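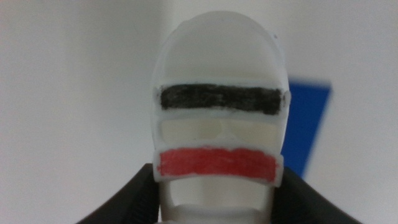
# Arm bench checklist – Rititz club project

Checked by Cathal Lenihan before the sorting task.

- [x] Emergency stop tested at bench and at laptop
- [x] Speed limit set to 15 per cent
- [x] Finger pads clean, no lifting at edges
- [ ] Spare pads in drawer – order from Noonan 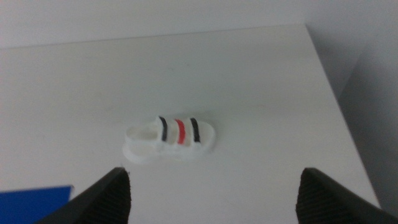 Plenusbridge, 22 Jan 2023

- [x] Shoe in reach, bench otherwise clear around it
- [x] Fingers opened wider than the shoe before approach
- [ ] Grip force logged – file stops at line 1,938, rerun

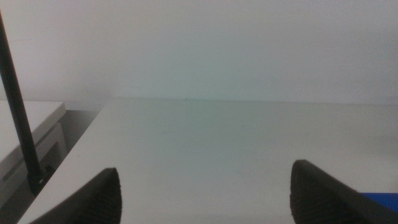 *Fingers open, nothing held. Pole mount at table corner.*

- [x] Clamp bolts hand-checked
- [ ] Clamp torque – no wrench, carry over to April 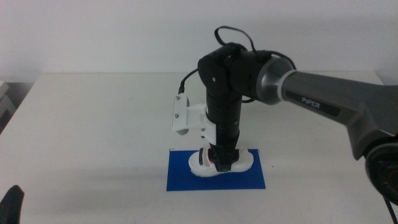
**Who may clear a stopped arm?**
The student on the stop button, once the program has been ended at the laptop.

- [x] Cables free through full wrist turn
- [ ] Joint log copied to Berura folder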